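Small Enclosures, Patterned Surfaces
Speaker notes – Marietjie Mokgethi, Clirndale
Version of 7 September 2020

Slide 1. Title

Leave up while people sit down. Thank Sohail Talpur for the slot. Slides are numbered, so ask people to give the number with their question. Talk runs without a break and questions go at the end.

Slide 2. Scope

Covers three-sided bench enclosures: worktop, walls, posts and front rail. Lighting is mentioned where it affects the finish. Electrical work is out of scope and was covered by Houda Younis in February.

Define terms once. "Worktop" is the horizontal surface. "Wall" is any of the three vertical panels. "Post" is a vertical length of aluminum extrusion at a rear corner. "Rail" is a horizontal length, in most layouts the one across the front. The floor panel below the rail is a separate item with its own drawing.

Slide 3. Why pattern matters

A plain white box is easy to specify and hard to judge depth in. The eye, or a lens, gets nothing from a uniform panel except the light falling on it. Pattern supplies reference points. It also supplies clutter, so the amount has to be chosen.

Rules used at Clirndale:

Worktop pattern should have no repeat that can be spotted from a standing position.
Wall pattern should repeat, and the repeat should be small compared with the panel.
Worktop and walls should differ in hue as well as in lightness.
The objects used on the bench should be more saturated than either.

Do not read the list aloud. Give the last rule and pause on it. In our survey most of the complaints traced back to it: 13 enclosures, all with acceptable walls, several with worktops that swallowed any pale object placed on them.

Slide 4. Worktop

Gray marble is a good default. The veining is irregular, the average tone sits in the middle, and both dark and light objects separate from it. Drawbacks: glossy versions pick up glare, and fine veins can be mistaken for scratches or stray threads at inspection. Ask the supplier for matte and view the sample flat. Umenberg sends samples mounted upright, and they look darker that way.

Saturated items in two colors show their orientation at a glance. A block with one orange half and one pink half needs no label for left and right, although orange and pink are close in lightness and merge in a grayscale print. Shu-fen Tam raised this in review. Her suggested pair was orange and dark blue.

Slide 5. Posts and rail

Aluminum extrusion, grooved. Posts go up first, panels second, covering last. Covering the panels before assembly saves an hour and costs more than that in trimmed corners.

Total cut length for the standard kit is 2382 mm of post, in equal pieces. Rail is ordered separately. Check the cut ends for square before anything is bolted. A post that is out by a small angle will show against a regular wallpaper motif long before it shows against a plain panel.

Slides 6 and 7. Worktop and rail

Show both. Allow time on each. Mention the tone of the worktop first, then the line of the rail.

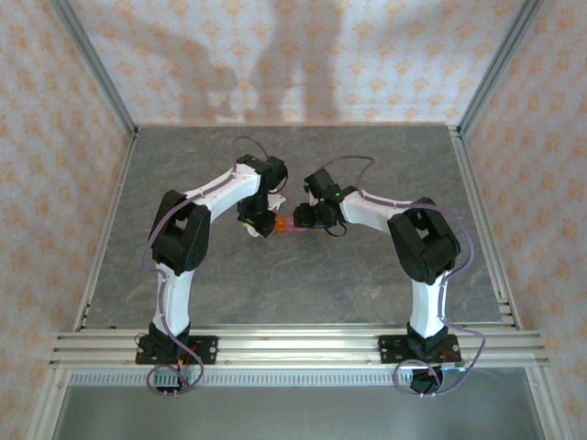
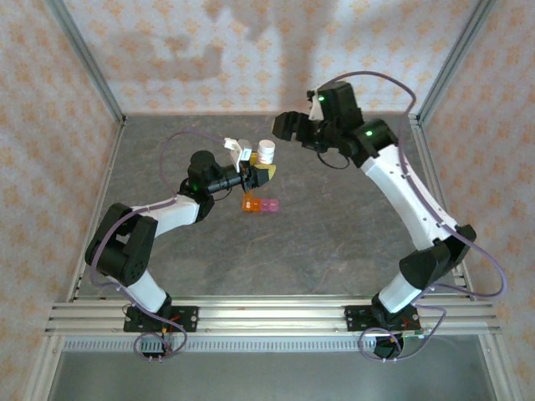
Gray marble pattern on the worktop in both slides, aluminum rail in front. Wallpaper discussion refers to slide 7.

Slide 8. Wall covering

Pale cream ground with small peach-orange diamond and floral motifs. Low contrast, warm, with enough structure to fix a position on the wall. The same covering goes on all three walls. We tried mixed patterns once and the corners became very hard to read.

Ordering note: Jatley cuts from the roll and does not match batches between orders. Order all walls together with one spare panel. Our last order was 257 cents a sheet, spare included.

Hanging sequence:

Back wall first, centered on a motif.
Left wall next, starting from the rear corner and working forward.
Right wall last, same direction.
Trim at the post with a fresh blade.
Wait overnight before fitting anything against the covering.

The motif will not line up at both rear corners unless the back wall is a whole number of repeats wide. Accept the mismatch and put the post over it.

Slide 9. Shadows

A pale wall shows every shadow. Large soft ones, like the gray area on the upper back wall in slide 7, change the apparent color of the covering over a wide region – check color samples in several places, high and low. Hard-edged shadows are a different problem and usually mean a single small lamp.

Iordache publishes a test card for this. Our own measurements used 112 readings per enclosure, taken on a grid. For routine checks, one reading per quarter of each wall is enough.

Slide 10. Maintenance

Worktop: damp cloth, no abrasive. Grooves in the rail: soft brush, then vacuum. Slotted strips collect dust behind the openings and have to come off for proper cleaning. Wallpaper: dry cloth only. Replace a whole wall at a time, as patches fade at a different rate.

Slide 11. Questions

Borghild Granström has the cut list and the sample book at the side table. If asked about dark worktops, say the trial is still open. If asked about price, refer to the handout.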